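2023-07-24

Card holders, small goods bench

Carried on with the folding book-type holders, teal cover, snap strap. Two suppliers still in it: Tritden and Drasau. The Fogh sample was dropped in May after the strap rivet pulled through at 79 cycles, and I have not reordered.

Procedure as before. Open flat, press the cover down along the spine, close, fasten the snap, unfasten. One cycle. Inspect at 156 cycles, then leave on the bench overnight and inspect again. Target for the snap is 2,000 cycles, done separately on the offcut straps so the holders themselves are not used up.

Things to look at on each inspection:
- stitching along the long edge, any lifted or broken thread
- creasing in the clear centre fold, whether white lines have reached the end of the fold
- lie of the cover when open
- snap seating and the finish next to it

Moved the work over to the marble-pattern top. The old cutting mat has a dip in it and was giving false readings on cover lift.

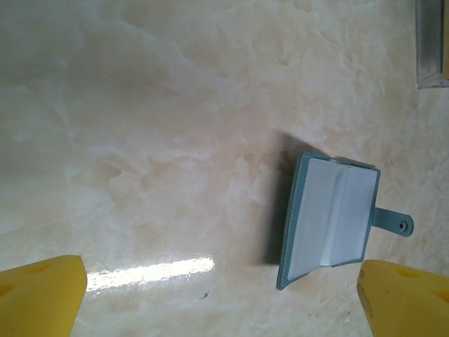 Teal holder opened out, sleeves empty, strap to the right. Left side standing up off the surface.

Cover lift is on the left only. Pressing it down by hand does not hold; it comes back up within a minute or so. The same happened with the earlier teal one, so I doubt it is a one-off. Likely the board in that half is cut slightly wide and binds against the fold. Need to open one up along the stitch line to check, but not until the cycle count is finished.

Centre fold has soft creases running lengthwise. No splits found with the lens. Sleeves blank and clean, kept empty for this part. The loaded run comes next, 2 cards per side, using the Grana blanks from the second drawer.

Snap closes with a clear click. Slight sideways play in the strap, not measured. Add a line for it on the sheet.

To do
- order more offcut straps
- measure board width, both halves
- ask Drasau whether the fold film has changed since the May batch
- level the old mat or throw it out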